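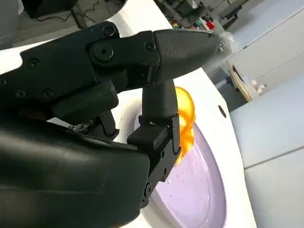
## 4. Connecting the Clodon to your amplifier

Before you start, please switch off the amplifier and turn its master volume fully to the left. The Clodon is a preamp for very low-tuned guitars and it has a much stronger output than a normal distortion pedal. If the amplifier is on while you plug in the cables, the pop can damage the speaker.

You need:

- the Clodon and its own power supply
- two instrument cables (four, if you use the effects loop method)
- a tuner, or the built-in one (see section 6)

### 4.1 Into the front input

Use this method if your amplifier has no effects loop.

1. Plug the guitar into the jack marked IN on the right side of the Clodon.
2. Run the second cable from OUT to the input of the amplifier.
3. Choose the clean channel of the amplifier. Set bass, middle and treble to the center.
4. Set the LEVEL knob of the Clodon to zero and GAIN to nine o'clock.
5. Connect the power supply. The red light blinks twice and then stays on.
6. Switch on the amplifier, raise the master volume a little, and then bring up LEVEL slowly while you play.

**Note:** The clean channel is important. If you play the Clodon into a channel which is already distorted, fast palm muting becomes a blur and the low string loses its pitch.

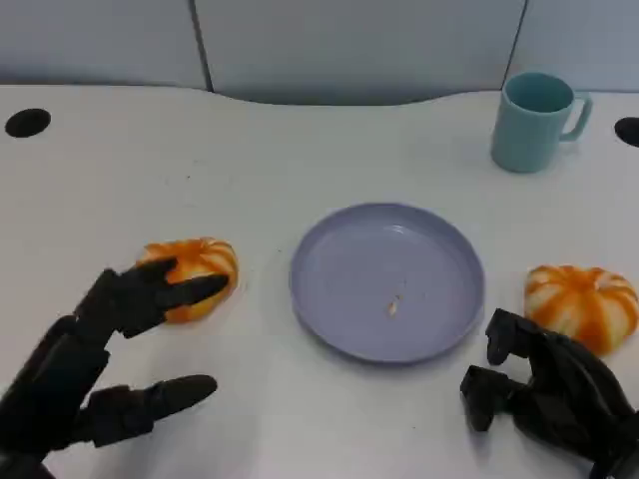
### 4.2 With the effects loop

Many players of death metal and grindcore prefer this way, which is also called the four cable method. Your own amplifier preamp stays available, and the footswitch selects between the two.

1. Guitar to IN.
2. SEND of the Clodon to the front input of the amplifier.
3. SEND of the amplifier to RETURN of the Clodon.
4. OUT of the Clodon to RETURN of the amplifier.
5. Move the small switch on the back to LOOP.

If you hear a hum after step 5, press the GROUND button once. Cables can be up to 15 meters long, but with long cables you should turn on the buffer -- hold the footswitch down until the light becomes green.

**Caution:** Never connect the speaker output of an amplifier to any jack of the Clodon. Such damage is not covered by the warranty.

### 4.3 Setting the gate

The gate closes the sound between the notes. For stop-and-start riffs it must be quick, for slow doom parts it must be slow.

1. Play nothing and put your hand flat on the strings.
2. Turn GATE to the right until the hiss disappears. Stop there.
3. Let one low chord ring. If it is cut too early, turn GATE back a little or move the RELEASE switch to SLOW.
4. Play a tremolo riff on the lowest string. All notes should have the same strength.

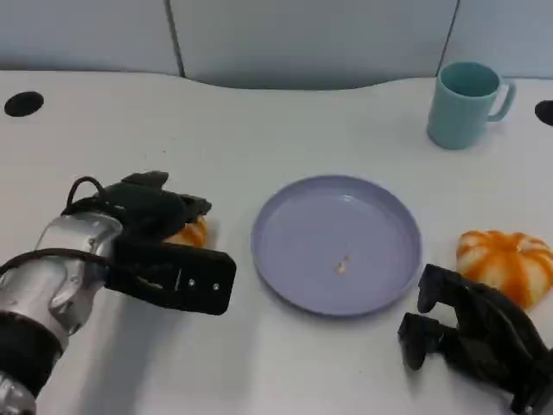
When you change to another guitar, repeat the four steps. Pickups with high output push more noise into the gate, and the old position will usually be too low.

### 4.4 Cabinet simulation

For the headphones and for recording you can switch on the CAB filter. It has three positions:

| Position | Character |
|---|---|
| Nolis | dark, tight low end |
| Chávez | strong middle, some bite |
| Off | for real guitar cabinets |

Leave the filter off when a real cabinet is connected, or the sound will be dull. The filter does not change the tuner.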